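Teleoperating a Simulated Arm: Your First Usable Demos

So you have the simulator installed, the controller paired, and a gripper that twitches whenever you breathe. Good. The default task in Grullville is pick and place, and the goal for this session is 30 clean demonstrations. You will throw out the first 8. Everyone does, and Sioned Kneath, who wrote most of our recording script, threw out a good many more.

Before you record

Load your room and check that every object has a collision shape. A thing that looks solid may be nothing of the kind as far as the physics is concerned, and the arm will pass through it like a rumor. Nudge each object with a closed gripper at low speed. If it moves, or the arm stops, you're fine.

Switch to the wrist view and stay there. The policy will only get the wrist view, so if you peek at the overhead camera to line up a grasp, you are teaching it something it has no way to see. Kiều Khổng taped a piece of cardboard over half her monitor to break the habit. I recommend it.
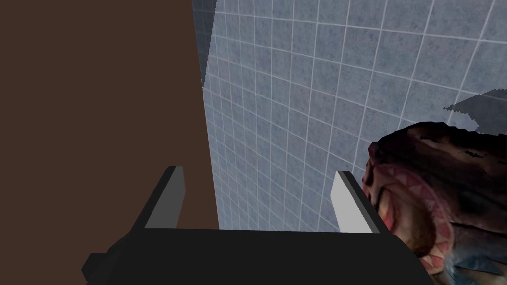 Set the translation scale to 0.4 or lower. At full scale a small flick of the thumb sends the fingers across the room and into whatever you least wanted to touch. Rotation can stay where it is until you've made yourself seasick once.

Recording

1. Open the gripper fully and hold still for a second.
2. Start the recording, then move. In that order, please.
3. Approach with both fingers open and the target centered between them. If it drifts to one side, back out and come in again. A sideways shove that happens to work is still a sideways shove, and the robot will learn it with enthusiasm.
4. Close, pause, lift.
5. Place, open, retreat, stop recording.

If an episode runs past 400 steps, you were dithering. Delete it.

Sorting the results

Play everything back at double speed. Keep the ones that look dull. Anything with a heroic last-minute save goes in the trash, however proud of it you are, unless you're deliberately collecting recoveries, in which case put them in their own folder and label it.

Train on what's left and run the policy 4 times from different starts. If it hesitates in the same spot every time, go and look at your demos. You hesitated there too.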